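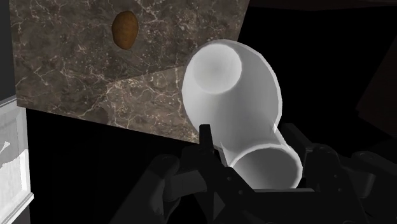
Why does the gripper let go of a part partway through a move?

The usual cause is the grip timeout. If the fingers report no change in force for 90 seconds, the Irnumine controller treats the hold as finished and opens the hand. Slow moves run past that limit. Set the timeout to 300 in the Grip menu and restart the controller.

Will the fix in release 7 change my saved settings?

No. Your own values are kept. Only the default changes.

What does fault 69 mean?

One finger stopped before the others reached the part. Press the stop button, support the part by hand, then open the gripper from the panel. Do not clear the fault first.

Who do I contact if it happens again?

Send the log to Domenica Eberhard at the Vestbridge support desk.

Last updated September 2025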